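3.2 Household storage of footwear in rental housing

The second part of the survey dealt with entryways. Tenants in Akeck and Endbridge were asked where they keep the shoes they wear most often, how many pairs stand near the front door, and whether the building has rules about leaving items in shared hallways. Of the 3494 households contacted by mail in April, 116 agreed to a home visit, and the results reported in this section come from those visits alone.

In Akeck, most apartments were built with a closet next to the front door. Tenants there tended to store coats and shoes together, and few reported disputes with neighbors. In Endbridge, where the older buildings along the Wragg canal have no entry closet, 78 percent of the households visited kept at least one pair outside the apartment door — a practice that most leases in the town forbid. Several tenants said that they had received written warnings but had no other place to put wet or muddy shoes.

Footwear was sorted into three groups for the analysis: laced, strapped, and slip-on. Shoes without laces or other fastenings were placed in the third group (Figure 3). Tenants who mainly wore slip-on shoes were more likely to take them off at the door, and this held in both towns after household size was taken into account. 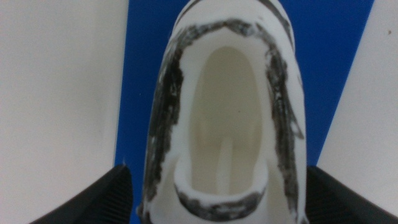 Figure 3. White shoe without laces, seen from above.

The link between shoe type and storage place was weaker among households with children. In these homes the choice of storage place followed the floor plan more closely than the habits of any one person. The Meva housing index, used in Section 2 to rate floor plans, accounted for much of the remaining difference between the two towns.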